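3.2 Labeling of returned diary booklets

Paper sleep diaries were mailed to 731 households in Pranham in February, and 677 came back complete. 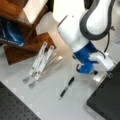
Booklets were sorted by district before any entries were read. Each cover was given a household code by hand. A black marker like the one on the tabletop in Figure 1 was used for the codes, as pencil had smudged in the Fluvberg pilot. Codes were then checked against the mailing list.

Entries with no bedtime were left blank in the data file.
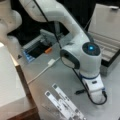
Of the complete diaries, 86 had at least one blank bedtime. These were kept for the analysis of waking times only.

Figure 2. Coding table, Pranham office.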